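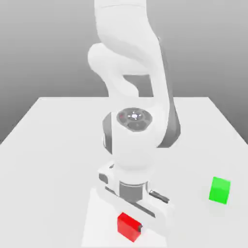
I never press "install" before the first fix comes out, one respondent told us, and if my phone nags me about it I just swipe the thing away until it gives up.

Figure 4. Simulated arm over a white table.

4.2 Why people put updates off

I had gone into this part of the study expecting storage to be the big complaint (it's certainly mine), but the remark above is much closer to what we kept hearing. Of the 813 phone owners in the Pletstead survey, the largest group of delayers said they were waiting for other people to find the bugs first. Storage came second and battery worries a fair way behind.

We also had the diaries, which were a lot more fun to read. Over six weeks, people wrote a short note in the Malero app each time their phone offered them a new version, and we ended up with 400 usable notes. Quite a few were one word long, and I can't print all of them! The longer ones tell us something the survey couldn't, though: the same person would happily take an update at lunchtime and refuse one at eleven at night, with the alarm for the morning given as the reason. We hadn't asked about alarms anywhere in the survey, which I still kick myself over.

Beta versions were a different story. Owners of Prulline handsets could join the public beta with a couple of taps, and the ones who did were keen on new features and not very bothered by the odd crash. But they nearly all did it on an older phone from the drawer, and they kept their main phone a version behind. So I'd be careful about calling them early adopters. In our coding they sit in both groups, and we counted each handset separately (see Section 6 for the mess this made of the totals).

One thing did shift people, and that was the wording of the notice. Prulline's short notice said only that the new version contained improvements, and the diaries are full of grumbles about it. When the March release named the actual changes, the notes became noticeably warmer, even from people who then put it off anyway. I wouldn't lean on this too hard, as the March release was also a small download, and we have no way of pulling the two apart with the notes we've got.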